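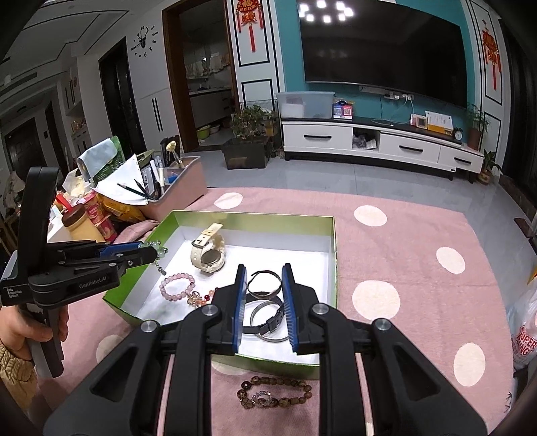 Progress report to the Salevton Fund, 24 January 2026
Terrier hip and eye screening, Nunby kennels

We have now screened 366 dogs out of the 648 promised. I doubt we will reach the full number by summer, whatever the November plan said. Breeders sign up readily enough, then bring the dogs they already know are sound. Samer Karaki thinks this will even out. I have yet to see any sign of it.

Eye results are in for every dog seen. Hip plates for 15 of them are still with the reader, and two owners have asked for theirs to be left out, which I have refused.

Takeshi Yokoyama wants to publish a pass rate now. I would wait, as the older bitches are badly under-represented and the figure would flatter the breed.

Spending is within budget apart from travel. We ask for 10 more clinic days, and for leave to choose the litters ourselves.

Domingo Ojeda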